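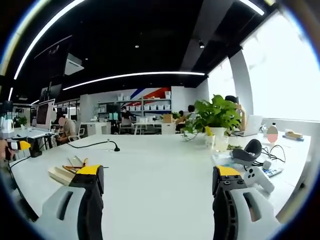

Reading time: 2 minutes

Handout 7: Good practice for table work with hand-held grippers

These notes go with the practical part of the course. The rules apply at every table in the Killex room, and the same text is posted on the Plivetti course page. Last changed 17 September 2023.

Before you start

Read the task sheet to the end. It names the objects, the start position and the end position. If an object on the sheet is missing, report it and pick another task. Do not swap in something similar.

Decide which part of the table is your work area and keep it the same for the whole set. Drinks, laptops and plants stay outside it. Cables may cross the table but not the work area.

Open and close both fingers fully, twice. The yellow tips should meet along their whole edge. A tip that sits at an angle goes back to the tool shelf with a red tag — do not push it straight by hand.

During a recording

Start with the fingers open and hold still for a moment before the first move. Approach at the speed you would use to hand someone a cup. Fast moves blur the view and the take is usually thrown out.

Grip long, thin objects near one end unless the sheet says otherwise. Close until the object stops sliding and no further.
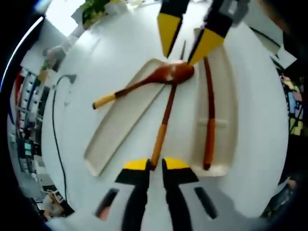 Two grippers at a round table, with a spoon, chopsticks and two trays.

When two grippers share a table, agree on who moves first. One gripper enters the space over a tray at a time. The other waits, open. If the tips touch each other, finish the move, then mark the take as "contact" in the log. Marked takes are still useful. Unmarked ones cost us a lot of time in December, when a Cuautle set of 2324 takes had to be checked again by eye.

A dropped object is not a reason to stop. Pick it up with the gripper if it is within reach. If it leaves the table, end the take.

People in view

Ask everyone within sight of the table before you record. Faces are blurred in the Jostik export step, but that does not replace asking. Anyone may say no at any time, and you then turn the setup or wait.

Limits

Take a break after 10 takes. The full course set is 3000 takes, shared among all groups, and nearly all of the rejected ones come from tired hands. Sore wrists should be reported the same day.

After the set

Return objects to the bin they came from. Wipe the tips with a dry cloth. Write the table, the task and the number of marked takes in the log before you leave.

For next time: read handout 8 and bring one filled-in log page.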